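Visit to the Hartono Works, Vesville

In September a party of 14 members of the Gosen Local Trades Society visited the Hartono bookbinding works at Vesville. The firm employs 500 people and moved to its present site from Stunda. Members were received at the main entrance and shown first to the staff recreation room. 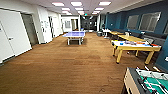

Recreation room, with table tennis table

The tour proper began in the folding hall, where printed sheets are gathered into sections before sewing. Three sewing lines were running. Particular interest was shown in the repair bench, at which older parish registers are rebacked by hand in calf or linen.
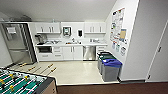 2 min read

Questions were taken over tea. The firm confirmed that apprentices serve three years and spend the first 8 months on paper grain and adhesives. Members asked about the supply of binding cloth, which is now ordered twice yearly. The Society records its thanks to the firm. Notes on the repair of registers may be consulted in the reading room at Gosen.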